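Demonstration hygiene (robot data collection)

Demonstration hygiene is the name people in my corner of robotics use for the house rules you follow while recording examples for a robot to learn from. I first ran into the term in the Trullow handbook, and I've been tinkering with this entry ever since, so forgive me if it gets a bit personal!

Background

There's no official standard I know of that covers hand-held gripper recording on its own. What most of us have is a pile of lab rules that got copied around. The Trullow rules were posted on Wednesday, March 13, 2019, and ran to 20 short items. Lokance borrowed most of them and added a part on markers (more on that below).

Common rules

Start every take with the jaws open and clear of the object. Keep the coded markers on both jaws clean and flat, and throw out the take if a marker peels. Use everyday things with ordinary printing on them. A toothbrush and a toothpaste tube standing in a small cup make a good task, and I like it a lot, because the two items lean so close together that a sloppy approach bumps both.

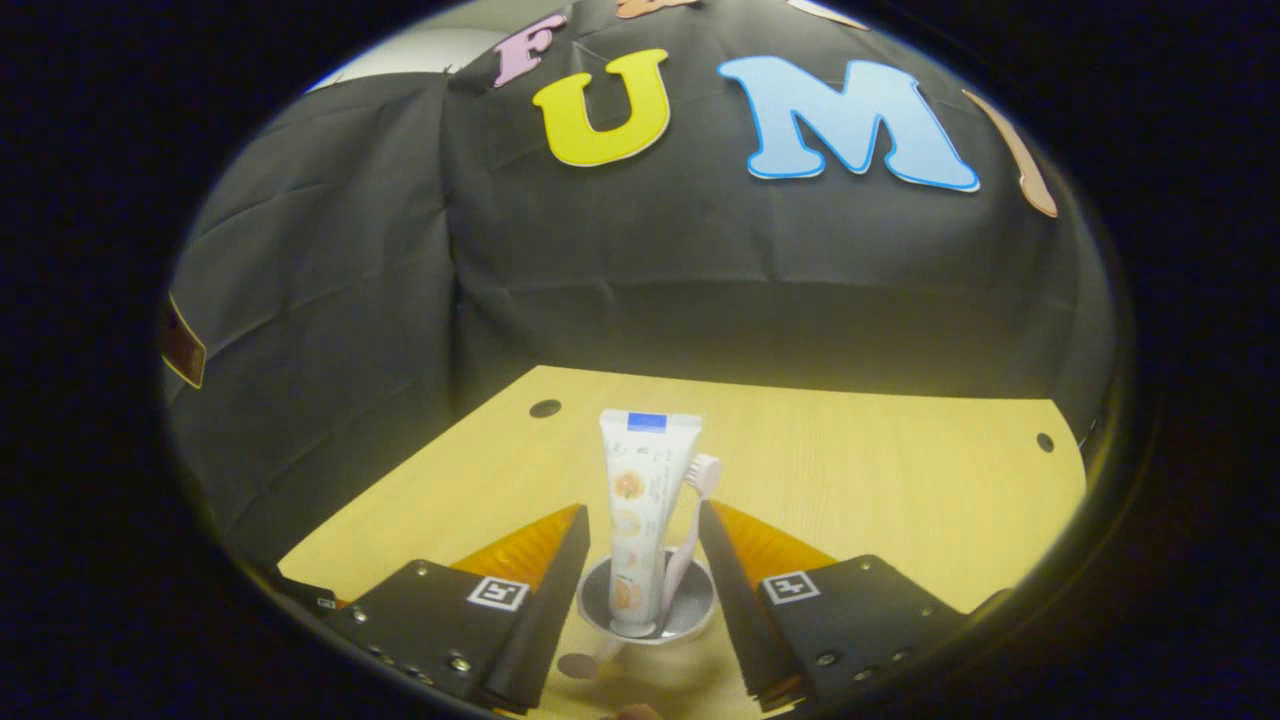

Tín La objected that the open-jaw rule is too strict, and that a robot trained only on tidy starts will be lost the first time it begins a job half closed. Fair point! The Lokance version now lets you record a separate batch with other starting positions, as long as it's labeled that way and kept in its own folder.

Backgrounds

This is where I get into arguments. The Soriano rules ask for one plain backdrop per set, while Bondinex wants it changed every 88 takes. I'm with Bondinex, and I'd go further and stick colorful shapes or letters up behind the table, so the backdrop isn't one flat color.

Record keeping

Write down the object, the task and the operator for each take, and do it before the next one starts. I once left it until the end of a 320-take set and had to drop 159 of them (still sore about it). Failed takes get kept too, marked as failed.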